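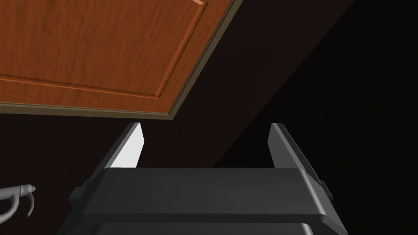

Vuna kitchen simulator and demonstration kit: a long review from a small workshop

I should say at the start that I wanted to like Vuna. We are a small outfit and we have spent the better part of a year teaching a real arm to open real cupboards, with all the sticking plasters and broken hinges that involves. So when Margareta Zamfir came in with a licence for a simulated kitchen and a hand controller in a padded box, I put the kettle on and cleared my afternoon. That afternoon has since turned into several weeks, and I think I now know the thing well enough to be useful to anybody weighing it up.

What you get

The kit is two parts. There is the simulator itself, which comes with 16 kitchens, and there is the controller, a chunky grip with a trigger that opens and closes the fingers on screen. You pick a kitchen, pick a task, and do the task by hand while Vuna saves the pictures from the wrist view along with every movement you made. Do that enough times and you have something to train on.

Setting up took me most of a morning, though Tadhg Ó Conaill managed it on his own machine before his tea had gone cold, so perhaps don't go by me. The manual is friendly and well laid out until you reach the chapter on calibration, where it seems to have been written by somebody else entirely.

The wrist view

I have grown very fond of the wrist view, and I didn't expect to. You are down behind the gripper looking up past the two fingers, and a wall cupboard feels properly tall from there. The wood is nicely done, warm and orangey with a fine dark grain, and the raised panel has a believable groove round it. There's a plain tan strip along the bottom edge of the door, and I found myself steering by that strip more than by anything else. When both fingertips are just under the door, near the lower corner, you have a decent idea of where you are in the room, and if there's a bit of the tap peeping in at the left, so much the better.

The light is my main grumble. It comes in from the upper left and does a lovely job on the door and on the inside of the left finger, which goes nearly white. The right finger sits in the gloom, and past the cupboard it is close to pure black. For a person that's a nuisance, because you lose your sense of depth just when you are reaching up. For a learner I think it is worse. Ours got rather attached to that bright finger, and when Ionuț Căpraru moved the lamp in the settings it went a bit lost – poor thing. You can vary the lighting between runs, but the option is off by default and tucked under a menu called Extras. Do turn it on before you record anything you mean to keep.

Recording a batch

We set ourselves the job of opening wall cupboards, and over three sittings we kept 79 runs and threw away 13. Most of the bad ones were mine. I have a habit of coming up too fast and knocking the door from underneath, and Vuna will happily save that as a success if the door ends up open. Finbarr Geraghty, who has far more patience than I do, went back through the lot and marked the clumsy ones by hand. The replay screen is very good for this: you can scrub back and forth, trim off a dithering start, and write yourself a note.

I'd have liked a way to mark a run while you are still in it. As things stand you finish, put the controller down, find the mouse, and by then you've forgotten whether it was the approach or the pull that felt wrong. Darragh Ó Riain keeps a pad of paper by his elbow, and I have taken to doing the same.

The controller

Comfortable, on the whole. The trigger is light and the grip suits a middling hand, though Margareta finds it wide. After 39 minutes without a break my wrist let me know all about it, so we now swap over every half hour and everybody is nicer to each other. The cable could be longer.

Would I buy it again?

Yes, with the lighting sorted out from day one. It hasn't replaced the real arm and we still record on that every week, but the first attempts on a new task are so much gentler when there is no hinge to pay for. If you only ever work on table tops I'd look at something smaller and cheaper. For cupboards, drawers and awkward corners at head height, Vuna has earned its place on our bench, and I'm told more kitchens are due in November.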